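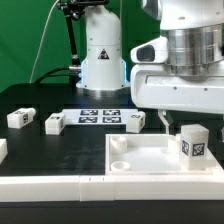 Beschaffung einer Tischzelle für Handhabungsversuche: häufige Fragen

November
Von Ludivine Leblanc

Womit beginnt die Planung?

Mit der Teileliste und der Arbeitsfläche. Der Roboterarm wird erst ausgewählt, wenn feststeht, welche Teile gegriffen werden, wo sie liegen und aus welcher Richtung der Greifer sie erreicht. Am Standort Walbridge lag das größte Prüfteil bei 260 Gramm, was den Kreis der in Frage kommenden Arme kaum einschränkte. Maßgeblich war die freie Höhe über der Schale.

Welche Positionen gehören in das Budget?

Arm und Steuerung, Greifer, Kameras mit Haltearmen, Tisch, Begrenzungsschiene, Hintergrund, Teilesatz, Verkabelung, Inbetriebnahme. Häufig vergessen werden Ersatzfinger und die zweite Garnitur markierter Blöcke. Im Angebot von Bolstead stand die Verkabelung als Pauschale, bei Millet wurde sie nach Aufwand abgerechnet. Beide Angebote sind erst vergleichbar, wenn diese Position auf dieselbe Grundlage gestellt wird.

Matter oder glänzender Tisch?

Matt, und zwar dunkel, sofern die Teile hell sind. Ein mattschwarzer Belag erzeugt wenig Reflexe und gibt weißen Kunststoffteilen ausreichend Kontrast. Der Aufpreis gegenüber der Standardplatte ist gering. Ein nachträglicher Wechsel bedeutet Abbau, Neuausrichtung und erneute Kalibrierung.

Wie viel Freiraum braucht der Greifer?

Zu rechnen ist mit geöffneten Fingern. Die lichte Weite zwischen ihnen muss die Teilebreite plus Anfahrtoleranz abdecken, und auf beiden Außenseiten muss der Finger am Nachbarobjekt vorbeikommen. An senkrechten Kanten, die zwischen die Finger genommen werden, gilt das für jede Seite einzeln. Liegt auf einer Seite eine Stufe oder ein Absatz, zählt deren Oberkante als Hindernis. Im Lastenheft steht dazu am besten eine bemaßte Skizze je Greifposition.

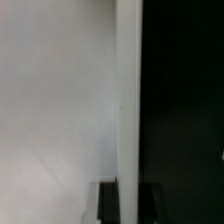 Leserkommentar: Bei uns war der Fingerhub im Angebot korrekt angegeben, die Außenbreite der Finger fehlte aber ganz. Wir mussten einen schmaleren Satz nachbestellen. Lieferzeit 28 Tage, und so lange stand die Zelle.

Der Hinweis ist berechtigt. Die Außenbreite gehört in die Anfrage, ebenso der Preis eines einzelnen Fingers — manche Anbieter liefern nur paarweise.

Reicht eine Kamera?

Für einfache Ablagen in bekannter Lage oft ja. Sobald Teile verdeckt liegen oder gekippt werden, sollten mindestens zwei Blickrichtungen eingeplant werden: eine feste auf die Arbeitsfläche und eine am Handgelenk. Die Handgelenkkamera hat einen kleinen Bildausschnitt und verliert in dunklen Bereichen Zeichnung. Eine zusätzliche Leuchte ist deshalb als Option anzufragen.

Lohnen sich Marker auf den Teilen?

In der Versuchsphase ja. Die Kosten liegen weniger im Druck als in der sauberen Zuordnung: Jede Kennung muss in der Software (hier Nistico) mit Maß und Lage hinterlegt werden. Seitenflächen sollten ebenfalls einen Marker tragen, damit auch bei schräg liegendem Teil eine lesbare Fläche zur Kamera zeigt. Bei flachem Blickwinkel wird das Muster gestaucht. Schmale Flächen sind daher früher unbrauchbar als breite. 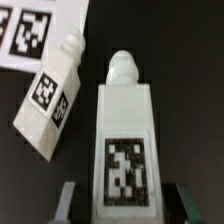

Welche Reserve ist anzusetzen?

Etwa 3 Prozent der Gesamtsumme für Kleinteile, getrennt davon 2 Tage für die Nachkalibrierung. Schulung ist darin nicht enthalten.

Kann der Arm gemietet werden?

Teilweise. Bolstead vermietet Arm und Steuerung, den Greifer jedoch nicht. Bei kurzen Versuchsreihen ist das vertretbar, bei wiederkehrendem Bedarf ist der Kauf günstiger. Transport und Rückbau trägt in der Regel der Mieter, der Betrag steht meist erst in der Anlage zum Vertrag.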